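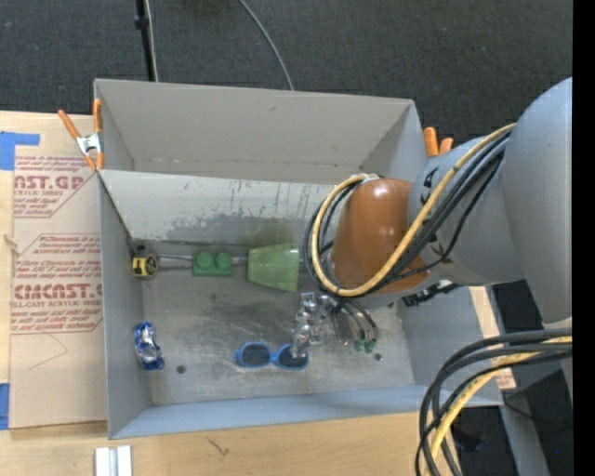 Slide 1: grey metal bin with scrape marks along the bottom.

Speaker notes, "Lost property and how we hand it back"

Start with the Wirnonetti theatre. Most of you know the building. Lost property there used to mean a cupboard behind the box office with no list. If someone rang up, whoever answered had to go and look, and the caller waited.

Slide 2. What changed in February. Loan Hoàng wrote the first form. It was too long and staff skipped half of it. The version on the slide has 5 boxes: item, colour, where found, time, initials. Pause here, people will want to copy it down.

Go through the phone script. Ask the caller to describe the item before you say anything about what we have. Do not offer a colour. If they say "a black umbrella", ask about the handle.

Slide 3. Keeping times. Ordinary items nine weeks. Food and drink goes the same night. Bank cards are cut up and the bank is told. Passports go to the front desk safe, not the cupboard. Somebody will ask about medicines, so say the duty manager takes those straight away.

Rungnapa Suwannarat's story about the two identical coats fits in here if we are running to time. Otherwise skip to the label slide.

Slide 4. Labels. Tie-on ones, written in pencil. Stickers leave a mark on leather and we have paid for one handbag already. The number on the label matches the line in the book.

Slide 5. Unclaimed items. Natsumi Tsuji arranges the sale. Phones are not sold. Mention that keys are kept for longer and are on their own hooks.

Questions. Spare forms are on the table by the door. Nhung Hầu has the file for anyone who wants to change the wording for their own venue.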